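Search this site
Enter keywords
Last updated: Thursday, May 17, 2018

Bastwood to change care label wording on cotton jersey

Bastwood is to replace the washing instructions on its plain cotton jersey garments after a review of shrinkage complaints. The new labels will be sewn into stock from September. Garments already in shops will keep the old wording and will not be recalled.

The main change concerns drying. The present label gives a wash temperature and a tumble-dry symbol but says nothing about the state in which the garment should be dried or stored. The replacement will advise a low heat setting, reshaping while damp and drying flat where space allows. The wash temperature is unchanged.

Bastwood asked the textile testing firm Inolon to examine the problem. Inolon put 2000 garments through repeated wash and dry cycles, using fabric from two mills. Length and chest width were measured before the first wash and after each drying stage. Most of the loss in length took place in the first three cycles, and the largest losses were found in garments dried on high heat and left in the drum to cool.

"The wash itself accounts for very little of it," said Saoirse Buckley, who led the work at Inolon. "Knitted cotton is stretched along its length when it is finished at the mill. Heat and tumbling let it relax, so the body gets shorter and a bit wider."
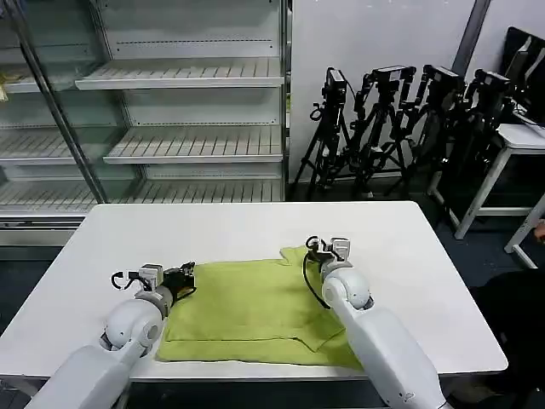

A lime-green garment laid on a white table.

The review also looked at twisting, where the side seams move round towards the front of the body. This was found in fabric from both mills but was worse in the lighter cloth. Bastwood will ask its suppliers to alter the finishing process for that weight — a separate matter from the labels, and one with no date set.

Complaints about fit after washing came to 3725 over the period reviewed. The company did not give a breakdown by size or colour. Noreen McGrath, head of product at Bastwood, said that many customers had followed the label correctly and that the instructions were "accurate but incomplete".

The retailer Pollano, which sells the range under its own name, will adopt the same wording. Nic Giolla, another stockist, is still considering whether to add a printed card to the packaging.

Customers with older garments can follow the new advice now. Items that have already lost length may recover part of it if they are pulled gently to shape while damp and dried on a flat surface, but Inolon found the effect small and it did not last beyond the next hot drying cycle. Hanging wet jersey from the shoulders is not advised — the weight of the water can distort the neckline.

A summary of the test method is available from Bastwood on request.

Contact us | Copyright 2018. All rights reserved | Back to top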